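# Plandgate's chip market newsletter, after a year of reading it

I buy components for a small company that makes thermostat boards, and last June my boss, Shahla Babaei, let me put Plandgate on the company card. It's a weekly report on the semiconductor business: new plants, packaging and test sites, lead times, who is short of what.

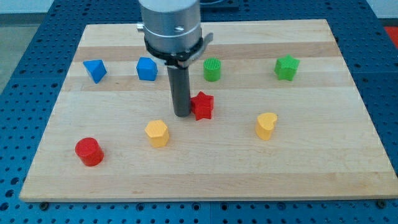

The price is $45 a month, and I went in grumbling, I'll admit, having paid for Skuvirex before and gotten mostly press releases with the logos taken off. Plandgate is a much nicer read. Mojtaba Hashemi writes the section on assembly and test, and he has a lovely patient way of explaining why a plant announced this year won't help you for a good while yet. I print his pages and take them to lunch!

The lead time tables are what I use most. They cover 92 part families — microcontrollers, power chips, a fair bit of memory — and you can export them to a spreadsheet. Sensors are thin, sadly, and the search box is hopeless with part numbers that have a dash in them. I wrote in and Parisa Ebrahimi answered the same afternoon, very kindly, though the dash problem is still there.

If you order fewer than 1000 pieces at a time, the $25 plan without the tables is probably plenty. We're renewing the full one. Four stars from me.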